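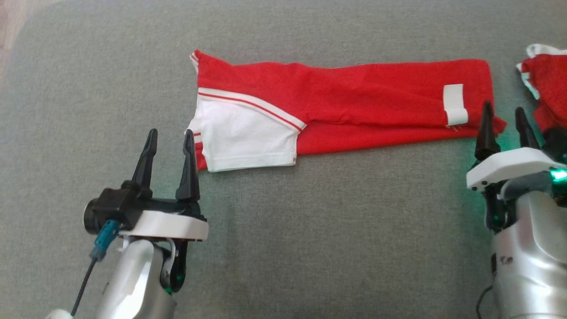
I have been putting off the kit pile for most of the spring. It started as one bag from the end of last season and by April it had grown to three, because people hand you things when they know you have a spare cupboard. The sofa turned out to be the best place to work. The kitchen table is too narrow and the bed is too low for my back, but a flat stretch of grey fabric at knee height does the job. Red and white tops are the ones I like doing least, as the long fold wants to creep. You get one edge nearly straight and then a lower layer pokes out in a little point underneath, and you have to decide whether you care. I have decided I don't, mostly. If the strip is flat enough to stack, it goes on the stack.

My method came from Nhung Hà, who used to run the second-hand rail at the Aidoo hall sales. Lay the top flat, bring one side over, bring the sleeve or shoulder back on itself, then the other side, so you have a long strip. Fold the strip in half, then in half again. She could do a bag while talking to three people. I did 14 tops in an evening and had to stop for tea.

Before folding I check each one for loose threads and pulled hems. Anything that needs a stitch goes on the arm of the chair and I do those together, with the radio on. I had 10 with something wrong this time, nearly all of them at the armhole or the hem. White trim is a nuisance. It shows everything, and if you use cream thread by mistake you will see it for ever. I bought a reel of proper white from the Masodberg market and it has lasted well. 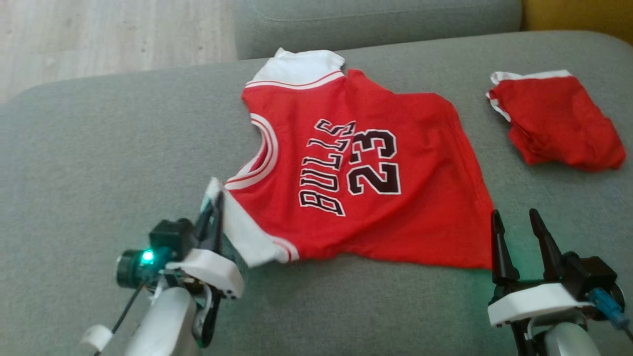 Orkton, April

Small sizes are slower than you would expect. There is less cloth to get hold of, and the printing takes up so much of the front that you end up folding across it whatever you do. With a Bulls top like the red 23, the letters and the number cover a good part of the chest, so I smooth it out flat and fold from the sides first — never straight down the middle of the number if I can help it.

Kausar Gondal asked for the smallest ones for her nephews, so those have gone in a separate bag by the door. The rest are for Vesna Dimitrov to collect. I still have the socks to pair, and a box of shorts I haven't opened.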